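Forum > Kit and Suppliers > Automation > Two-arm setup for cutlery sorting, what would you budget?

Started by Kaja Kütt, 26/09/2022
14 replies, 2252 views

Kaja Kütt
We do tableware hire from a unit in Jiltondale. Weddings, works dos, the odd school fair. Everything comes back in crates, mixed up, and after the wash somebody has to stand there putting forks with forks and checking for bent ones. I have been asked to put together a figure for a two-arm robot to do that part, to go in next year's budget, with a decision in January.

The quote I have is from Koppel. It covers the arms, the grippers, a stand and two days of setup. It does not cover the software after the first year, or spare fingers for the grippers, or anybody's time on our side. I am not convinced. Their salesman talked a lot about how it "learns" and very little about how many forks an hour.

What have I left out? And has anyone got one of these doing real work, as opposed to a nice video?

plateandglass
Left out: floor space, guarding if your insurer wants it, a decent table that doesn't wobble, somebody to load it and somebody to unload it. If you need a person at each end you've bought a very dear thing to put between two people.

Ask for a trial in your own building with your own cutlery. Any supplier who won't do that has told you what you need to know.

oldmangantry
Agree with plate. I'd also say cutlery is a rotten first job. It's thin, it's shiny and it lies flat. A suction cup hates a fork and a two-finger gripper has to get under the edge or pinch it dead right. Bowls and boxes are far easier.

Tetsuya Imai
I'll disagree a bit. Thin and shiny was a fair complaint some years back. We have had a pair of arms on a bench since spring, on the Ondum project, and flat cutlery is one of the things we set them at. It isn't quick. But the money question is less about whether they can pick up a spoon and more about what you pay to have them set up for your spoon.

Spoon, knife and fork on one plate, right gripper down among them:
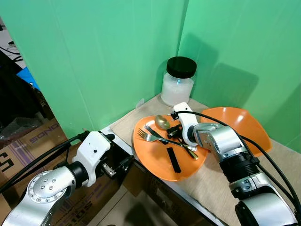

What I would put in the budget, going by our own spend

1. The arms and grippers, obviously. Get the price of a spare gripper in writing at the same time.

2. Cables and somewhere for them to go. Sounds petty. Allow for replacing them.

3. A plain background. Ours is green, round two sides of the table, and it was the cheapest thing we bought. Don't let anyone sell you a special enclosure for thousands.

4. Hours. Ours went mostly on a person driving the arms by hand so there was something to train on. We set aside 50 hours and went past it. I'd double whatever you first write down.

5. Support after year one. Push Koppel on this, it's where the quote looks light to me.

oldmangantry
With respect, that's one plate and three bits of cutlery. Kaja has crates of the stuff. Tangled. I can see a gripper near a spoon, I can't see a spoon going in a tray.

Tetsuya Imai
Fair, and I wouldn't claim it does crates. I said it isn't quick. My point was about costs.

plateandglass
Point 4 is the one that would sink it for me. Who is going to sit there driving robot arms for a fortnight at a hire firm? The same person who's meant to be sorting forks.

Kaja Kütt
That person would be me, I suspect.

Tetsuya, was the training time for each kind of cutlery, or once for the lot? We have four patterns, and one of them is gold coloured, which people want for weddings at the moment.

Tetsuya Imai
We mixed them from the start. There's a gold-coloured spoon on that plate with a silver fork and a dark knife. I'd do the same again and not train on one set and hope. But I can't tell you what your four patterns would need, and I would be wary of a salesman who says he can.

kustano_fan
Has anyone looked at Kustano? They do a vibrating feeder with a drop sorter. No arms at all. Far less clever, much noisier, and you can get them second hand.

oldmangantry
This is the answer. Boring machine, one job.

plateandglass
It'll scratch the gold ones though. Have a look at a tray that's been through one before you sign. We hired ours out as "vintage" afterwards.

kustano_fan
Depends on the liner. Ours are fine.

Kaja Kütt
Right. I've gone back to Koppel and asked for a week on our floor with a crate of our own stuff, plus a price for years two and three. No reply yet apart from a brochure. I've also asked for a look at a feeder with the soft liner, and I'll send the gold spoons through first. For now the arms are going down in the budget as a trial only, with no purchase line against them.

14 people are following this thread
2 shares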